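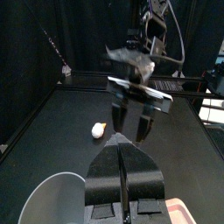
Wrist view from one arm, with the second arm over the table and the white plush toy.

Demo count for the toy task is at 181 as of tonight. I threw out 12, mostly for dropped frames — the wrist stream lags when both arms log at once. Training on 69 gave a policy that reached well and closed too early. Next batch varies the toy's start pose more. I'm keeping the Drider config as is until the Ronley set is relabeled.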